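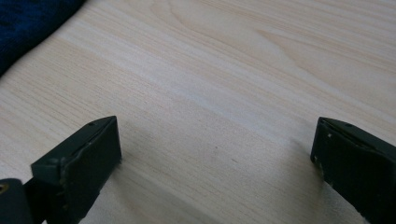
Section 6: Connecting a product catalogue to a Caloter campaign

Caloter builds product ads and email blocks from a catalogue feed. The feed must be connected before a campaign can be scheduled. Account owners and users with the Publisher role can complete the steps in this section. Users with the Viewer role see the Feeds tab but cannot save changes.

Before you begin

Export the catalogue from your store as a CSV file in UTF-8 encoding. If your store runs on Zultex, use the Marketing export, as the Inventory export omits the landing page column.

To connect the feed

1. Sign in and open Settings > Feeds.
2. Select Add feed and enter a name. The name appears in reports and cannot be edited later.
3. Choose File upload or Scheduled URL. For a scheduled URL, enter the user name and password if the file is protected.
4. Match each column to a Caloter field. Item ID, title, landing page and price are mandatory.
5. Set the currency and the time zone. Both apply to the whole feed.
6. Select Validate. Rows with errors are listed by line number.
7. Correct the source file, upload it again and select Publish.

Note: Validation of a large feed may continue in the background. You can leave the page – the status is updated when you return.

Caution: Publishing a feed under an existing name overwrites the earlier feed. Campaigns already running will draw on the new data at the next refresh.
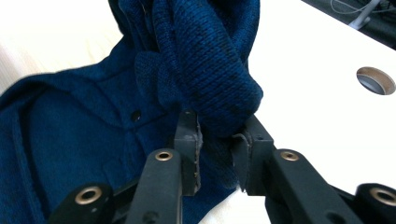 Titles and colour values are used for audience matching and should be entered in separate columns. Do not put promotional wording in either one. The title column takes the plain product name and the colour column takes a single base colour. A sweater like the one in the photo would be entered as "Knitted sweater" with the colour "Navy", and the heathered look of the yarn would go in the description column. Titles in capitals are rejected at validation.

Refresh and limits

Scheduled feeds refresh at 2 a.m. in the feed's time zone. If a refresh fails, Caloter retries three times and then keeps the last valid version. Error 735 indicates that the source file was reached but contained no rows.

To remove a feed, pause every campaign that uses it, then select Feeds > Archive. Archived feeds can be restored by the account owner only.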